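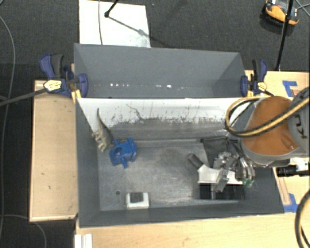
A toy dinosaur and a blue plastic object in a gray bin.

Kurkbridge toy library gets a new website, and a big promise

The Kurkbridge toy library switched to a new website on Monday, built by local design firm Clinano. It replaces a set of static pages that dated from before most members had smartphones, and it lets families search the catalog, renew loans and pay fees online.

Clinano says the site lists 1847 items and will cut phone calls to the front desk by "up to 101 a month." The firm did not say how it arrived at such an exact number, and the old site kept no record of why people called.

Thomas Sanna, who ran the project for Clinano, called the new layout "simple enough for anyone." Maybe so. On Monday afternoon the search box returned 17 results for "puzzle" and none for "puzzles" – a small thing, but the kind members will run into on day one. Sanna said a fix was coming and gave no date.

The library is paying $599 a year for hosting and support through a content system called Staladon. Staff can edit pages and post news themselves, although training has been put off until May. Until then, changes go through Clinano by email.

The old address will keep working for now. Members need to set a new password before they can renew anything.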